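Notebook, October, bench 2. Seed germination, week three.

Picked up where the last entry stopped. The Stutanden lot is still the problem. Supplier's card claims a very high rate for it and I don't believe the card. I have never had an onion seed lot match its card, and this one has already been through a summer in somebody's shed.

Counts so far, all lots together: 3,285 seeds set out on damp paper, 2,747 with a root showing this morning. That sounds fine until it is split up. Nearly all the failures are Stutanden. The Mota lettuce is doing what lettuce does, and the Ikura radish was up so fast that I missed a day of readings on it and had to leave the gap in the table. Please don't fill that gap with an average.

Somebody wrote "priming works!!" on the last page next to the soaked batch. Maybe. The soaked batch also sat on the upper shelf, which runs warmer than the lower one, and the unsoaked batch did not. I would not plant a row on that evidence. Redo it with both on the same shelf, trays swapped end for end every morning, and then we can have the exclamation points.

Also not convinced by the Weruvura paper. The pack says it holds water evenly for the full test. Ours was dry at the corners by 4 p.m. and soggy in the middle, and the seeds in the middle had the gray fuzz on them. I went back to plain paper towel, two layers, folded over once. Cheaper and I can see what it is doing.

Things to fix before the next run:
- the thermometer on the lower shelf reads low against the glass one, no idea for how long
- label on the lid AND the base, lids got mixed again
- use the spray bottle, stop pouring from the beaker
- count at the same hour, 9 a.m., or write down the real hour
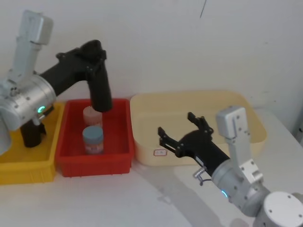 Does a root poking out count as germinated?

Only once it is as long as the seed itself, and it has to look healthy - a brown stub goes down as a failure.

I know the earlier sheets were looser than that. I went through the old Stutanden sheet with the stricter rule and the total dropped to 949, so any comparison with last spring has to use that number and leave the one in the summary alone.

Next: 60 Stutanden seeds in potting mix, same depth, no soaking, lower shelf. If they come up better than the ones on paper then I'll blame the paper. If they don't, the lot goes back and I want the card to go back with it. Water at the 9 a.m. count and leave the lids on until then.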